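Right, the sorting trial. People keep asking, so a few posts from someone who works the floor at Flinonport.

Management call it Velia. We call it the line. It was meant to take the boring bits off us: tipping, picking, putting card with card. Seven months in, I still go home with sore shoulders.

The leaflet said 685 items an hour. I've never seen it. On a good shift we got 400, and that was with Joscha standing next to it the whole time pulling out whatever it dropped.

So is Joscha being replaced or is he minding the thing? He asked that at the briefing and got told his role was "evolving". His pay slip hasn't evolved.

Before Velia there were 7 of us on a shift. Now there are five, plus an engineer who comes over from Parkstead when it sulks. Nobody has shown me the sum where that's cheaper.

Fair's fair: the lifting is better. Nelli did her back in last December and she's glad of the hoist. I'd keep the hoist tomorrow. You could have bought the hoist on its own.

What gets me is how they think rubbish works. The demo was clean bottles and flat boxes, spaced out nicely. Household waste comes knotted, squashed and half inside something else. 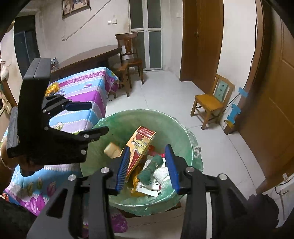 A medicine box is card, fine, but is there still a blister pack in it? Sidra can tell by picking it up. She's been doing this for years and couldn't explain it to you, and now she's being asked to write it down as "rules".

She wrote 165 of them. They've used a handful. No extra money for it, I asked.

Priya from the union wants it in writing that anyone who teaches the system gets paid for teaching it. Seems a low bar to me. The answer so far is that it's being looked at.

I'm not against machines, before the replies start. I've got a dishwasher. I'd just like someone to come and do a full shift with us before they tell me how much easier my job is now.

Next review meeting is in December. I'll post what they say, if they say anything.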